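Wirkex Two-Arm Bench: Set-up Guide
Section 3. Planning the purchase and the budget

Reading time: 6 min
37 shares | 3 comments

Please read this section before you send an order. Most of the problems our support desk receives come from things which were not in the budget, and only few of them come from the arms. Gunnel Rustad wrote the first version of this section and Radosław Sadowski has corrected the cable part.

3.1 Before you ask for a quote

1. Write down the task in one sentence. For example: "Sort thin tubes from trays into a basket." If you need two sentences, you have probably two tasks, and you should ask for two quotes.
2. Measure the floor area, with the arms stretched out to both sides. Mark it with tape and leave the tape there during the whole planning.
3. Decide who will own the bench in your budget. The bench can be one item or it can be split in frame, arms and grippers. Ask your finance person which of these is allowed.
4. Make a list of the trays, baskets and mats you already have. Write the outside size of each one.

Note: The frame and the tabletop are ordered together. The arms are ordered as a pair. It is not possible to order a left arm alone, except as a spare part.

3.2 Items that are often forgotten

5. Cables. Each arm needs its own power and signal cable. Order them one length longer than your drawing shows.
6. Clamps for the front rail. The standard box has few of them.
7. Containers. Plan for different colors if different people will load the table. It makes the instructions shorter.
8. A soft mat for the place where the gripper comes down near the wood.
9. Spare gripper fingers. Put these under consumables, not under equipment.

Caution: Do not plan the operator's chair inside the taped area. Cables on the floor must be fixed or covered before people walk there.
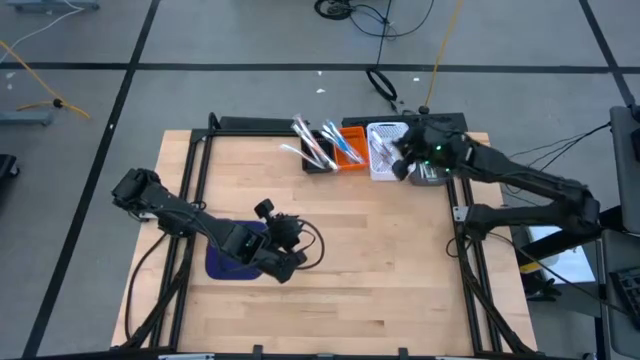
Can we buy the bench this year and the second pair of grippers in the next budget?

Grippers can be ordered later at any time, but the price in your quote is valid only for the items that are written in it. Ask for both in the same quote, with two delivery dates, and the price stays.

3.3 The cost sheet

10. Open the cost sheet that came with your quote. Fill the white cells only.
11. In the row "Installation", write the hours of your own people also. Savita Pant at Drormont has used 37 hours for the first bench, and this is a good number to start with if you have no experience.
12. In the row "Freight", keep 575 dollars for each bench inside the country. For other countries please ask Sirkis, they are making our transport.
13. Send the sheet to Aisling Carroll before the end of October if you want delivery in the first quarter.

Note: The Strand service contract is optional in the first year. If you leave it out, write zero in the row and do not delete the row, or the total will be wrong.

Related sections
Section 2. Choosing the room
Section 4. Unpacking and checking the frame
Section 5. Mounting the arms on the side rails
Spare parts and consumables, price list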